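Planning and Buying Your Bench Cell: Section 3, Before You Order

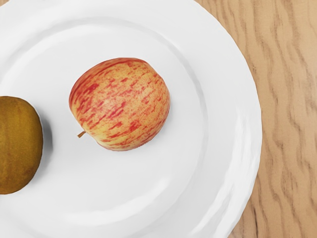 Sort the task out first, then the money. Most of the overspend we see comes from people who pick an arm they like and go looking for a job for it. Write down what gets picked up, what it's picked up off, and where it goes. One line each. Then mark the hard bits. For fruit handling the hard bits are nearly always the surface under the fruit and the difference between one item and the next: a smooth apple and a fuzzy kiwi on the same glossy white plate will pull your budget in two directions, grip and lighting, before you've even priced an arm. Do the simulated version of the job before you spend anything. It's cheap and it shows up the arguments early.

Last updated: December
By Deisy Sánchez, with corrections from Kevin Castaño

This section covers the Condori bench kit and the Clisau wrist camera. If you are only replacing a gripper skip to step 6.

3.1 What you need in front of you

Tape measure. The room plan, or a sketch with real numbers on it. Your item list. The name of whoever signs off the spending, and what they can sign off without asking upstairs. A copy of the Condori price sheet, current one, not the one pinned up in the workshop.

3.2 Steps

1. Write the item list. Every object the cell must handle in the first year. Smallest, largest, heaviest, softest. Don't put "assorted fruit", put the fruit. If an item only turns up now and then, list it on a second sheet and leave it out of the first order.

2. Weigh the heaviest one. Kitchen scales will do. Add the weight of the gripper, the camera and the cable that hangs off the wrist. Compare with the payload on the arm's data sheet at full stretch, not the headline figure.

Note: cable weight gets left out of every plan we're sent. Put it in.

3. Measure reach. From the middle of the arm's base to the furthest place it has to put something down. The standard Condori arm reaches 800 mm. Anything past that and you are into the long arm, a heavier base plate and a different bench. Move the job closer if you can, it costs nothing.

4. Check the bench. Must be flat, must not rock, must take four bolts through the top. Wooden tops are fine if they're thick enough for the bolts to bite properly. Lean on each corner. If it moves, fix it or budget for a new one.

CAUTION: do not clamp the arm to a bench "for the time being". Clamps creep. Bolt it or leave it in the box.

5. Decide what the items sit on. Plate, tray, mat or belt. Light-coloured shiny surfaces look tidy and are easy to wipe but they throw highlights back at a camera mounted overhead, and the rim of a dish is something the fingers can hit. Matt trays are a bit dearer. If you have to keep the plates, put the diffuser panel on the order now, because fitting it afterwards means taking the camera post down.

6. Choose the gripper. Gelport soft fingers for anything that bruises. Two-jaw for boxed or hard goods. Suction only where the skin is smooth and the item is much the same shape every time. Mixed list with fuzzy and smooth skins: go soft fingers and accept the slower cycle.

Note: soft fingers wear. They are a consumable, treat them like one. Order one spare set with the kit and a second set after the first month when you know how fast you're getting through them.

7. Choose the camera position. Straight down gives the easiest picture to work with and the simplest set up. It tells you very little about height. If your items vary a lot in height, or get stacked, price the depth version of the Clisau.

8. Run it in simulation. The Brornanero licence comes with the kit for the first year, you pay from the second, put that in the budget. Build the bench, the dish and the items at true size. Start with very few items and plenty of room between them. Try things lying on their sides as well as upright, fruit does not arrive stood to attention. Save every failed pick with a note of why.

CAUTION: a pick that works in simulation tells you the reach and the clearances are right. It does not tell you about bruising, juice, dust on the lens or the sun coming in at 4 pm. Don't quote simulated success rates in a spending request. We have had to unpick that for more than one customer.

9. Fill in the budget sheet. Use the lines in 3.3. Every line gets a figure or a "none", no blanks.

10. Get the delivery date in writing before you book the fitter. Lead time on the arm is up to 16 weeks. Camera and fingers come sooner and will sit in a cupboard, check the warrenty start date on those.

3.3 Budget lines people miss

Base plate and bolts. Not in the arm price.
Guarding, or the area scanner if you're going without guarding.
Diffuser panel.
Spare fingers.
Electrician, if there isn't a socket on its own circuit within 3 metres of the base.
Air supply, suction only.
Staff time for set-up. Two people, and they won't be doing their other jobs.
Test stock. You will get through more fruit than you think in the first fortnight and it can't be sold after.
Licence from year two.
Contingency. We suggest 10 per cent. Less if you're replacing like for like.

Note from Kevin: separate the one-off costs from the yearly ones. Finance will ask, and if you've lumped them together the whole sheet comes back.

3.4 Rent or buy

Rent if the item list is still changing. Rent if the room is temporary. Buy if the simulation has been stable and the list is signed off. Rental covers the arm and controller only, gripper and camera are always bought, so get those right whichever way you go. Rented arms must go back with there original base plate.

3.5 Before you send the order

Item list attached, both sheets.
Heaviest item weight written on the form with gripper, camera and cable added.
Reach measured, not guessed.
Dish or tray named, with finish (gloss or matt) and rim height.
Gripper type and spare set.
Simulation file name.
Signed by the budget holder.

Orders with no rim height are put on hold. We ring once, then email. Changes to the gripper are free until the order is acknowledged, after that there's a restocking charge, see Section 9.

Go to Section 4, Unpacking and Bench Fitting, when the delivery is booked.

This site uses cookies to remember your manual version and language. Accept all / Manage settings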